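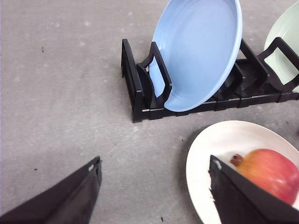 Wrist cam, dish rack station, 2 plates racked.

Rules we use on the Ziseo bench, short version.

1/ Check the finger pads before every block. If an edge is frayed, write it in the log before you run. Swap pads at 60 runs regardless.

2/ Food on a plate counts as its own object. Label fruit and plate separately.

3/ Wipe the table between blocks. Specks show up on the wrist view.

4/ Stop means stop. Don't reach in until the arm is parked. Trygve Fagerlund signs off on restarts.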